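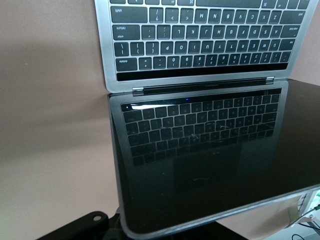 4.3 Hinge localization under specular reflection

The lid-closing task requires an estimate of the hinge axis in the wrist camera frame before the arm commits to a contact point on the lid. Our first estimator fitted two planes to a depth map, one to the keyboard deck and one to the display, and took their intersection as the axis. It performed well on matte test panels and poorly on real laptops. A display that is switched off acts as a mirror at close range, and the stereo matcher finds strong, consistent correspondences on the reflected keys. In Figure 4 the rows of keys appear a second time in the dark glass beyond the hinge, slightly blurred but with enough contrast to match. The matcher assigns these points the depth of the virtual keyboard, so the fitted display plane is pushed behind the true glass surface and the intersection line moves with it.

Figure 4. Wrist camera view of an open laptop with the display off. The keyboard is reflected in the screen; the silver end caps of the hinge are used as anchor points in Section 4.3.

We therefore removed depth on the display from the estimate and treated the problem as line detection with a geometric check. The detector takes a single rectified color image and returns a set of candidate segments. Each candidate is scored by three terms: the mean gradient along its length, the agreement of its direction with the dominant direction of the key rows, and the response of a small end cap classifier evaluated at both ends. The third term matters most. The edge of a key row can be as long and as straight as the hinge, but it does not end in a pair of small bright features against a dark strip.

The reflection, which caused the failure of the plane-fitting method, also provides the check. For a planar mirror, a point on the deck and its virtual image are related by a reflection across the display plane, and the line where deck and display meet is fixed under that mapping. We match patches on the real deck to flipped patches on the glass, estimate the induced homography, and test whether the candidate segment lies on its line of fixed points. Candidates with a mean residual above 2 pixels are rejected. When too few patches match, as with a lit screen or a matte coating, the check is skipped and the candidate is passed on with a lower confidence.

Glare is handled before matching. Saturated regions are masked and dilated by 7 pixels, and no patch center is allowed inside the mask. We do not attempt to recover texture under the glare. Small isolated lights on the glass are left in place, as the patch matcher has no counterpart for them on the deck and discards them without special treatment. Parts of the arm that enter the view are removed with a static mask computed from the gripper model.

The estimator runs as a separate node in the Sornine planning stack and publishes the axis with a covariance. The planner will not generate a closing trajectory until two consecutive estimates agree within the tolerance given in Section 3.2. If they do not, it requests a small rotation of the wrist about the viewing axis and tries again. The rotation shifts the glare and changes which keys are visible in the reflection. Translation along the hinge was also tried, but it was less useful, as it often moved one end cap out of view.

Parameters were tuned on some 1000 images recorded at the Jirkov bench and then held fixed for all trials at Ositz. Laptop orientation was varied over the full circle, including poses in which the keyboard is inverted relative to the camera. The detector does not read key legends and has no preferred orientation. An earlier version used the legends to tell the deck from its reflection, and it was dropped after it failed on keyboards with worn or unlit keys. Deck and display are now separated by local sharpness and by the sign of the matched homography.

One limitation remains. If the lid is opened nearly flat, the reflected keyboard leaves the camera view and the mirror check has no support. The axis must then be accepted on the end cap response alone, and the planner reduces the approach speed accordingly.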